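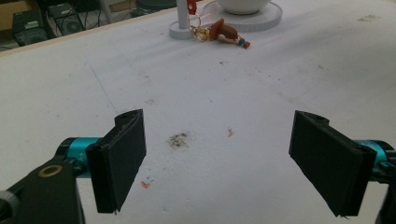 Farnmont Lab Compares Finger Pads for Hand-Held Grippers

The Farnmont Manipulation Laboratory has completed the first stage of a comparison of finger pads for hand-held grippers, the laboratory announced Wednesday. The study looks at how pad surface and pad width affect the handling of small household items, including keychains, bowls and plates.

The work is being carried out with Zindach, which builds the gripper bodies, and Poirier, which supplies the replacement pads. Spyros Katsaros, who leads the study, said the partners agreed on a single test plan in April after several months of separate trials had produced results that could not be compared.

"Each group had its own objects, its own table and its own idea of what a good grasp was," Katsaros said. "We needed one set of rules before we could say anything useful about the pads."

Under the plan, an operator holds the gripper by hand and closes it on an item, lifts it clear of the table, holds it and sets it down again. A camera mounted on the gripper records each attempt. The recordings are then scored by two reviewers who have not been told which pad was in use. Attempts on which the reviewers disagree are passed to a third.

The first stage covered 2,032 attempts by 12 operators. Each operator worked in sessions of 40 minutes, with a break before the pads were changed. The item list contains 44 objects, divided into rigid, flexible and mixed groups.

Keychains were placed in the mixed group. A metal split ring, a soft strap and a molded figure behave very differently between two flat fingers, and the test plan treats each as a separate place to grasp.

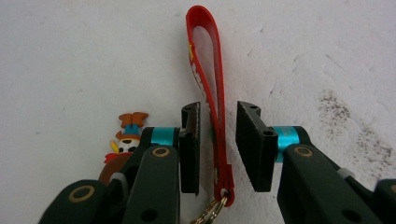
Operators reported that straps and cords called for the most care in lining up the fingers before closing. Reviewers also found these attempts the hardest to score, as a strap may shift slightly between the pads and still remain in the grasp. The scoring guide has been revised to separate a shift from a full release, and the affected recordings will be reviewed again under the new wording.

The laboratory has not yet published a ranking of the pads. Katsaros said early figures would be shared with both partners before any public release, and that differences between operators would have to be taken into account.

"Some people close the fingers slowly and some close them fast," he said. "We want to know how much of the result belongs to the pad and how much belongs to the hand."

The second stage will repeat the tests at the Gurkdale site, where the same pads will be fitted to a fixed arm. The camera position relative to the fingers will be kept the same at both sites so that the recordings can be scored by the same reviewers. Zindach is preparing an adapter plate for the arm.

Laboratories wishing to receive the test plan and the revised scoring guide may write to the Farnmont study office. Requests should state the type of gripper in use and the opening width of the fingers.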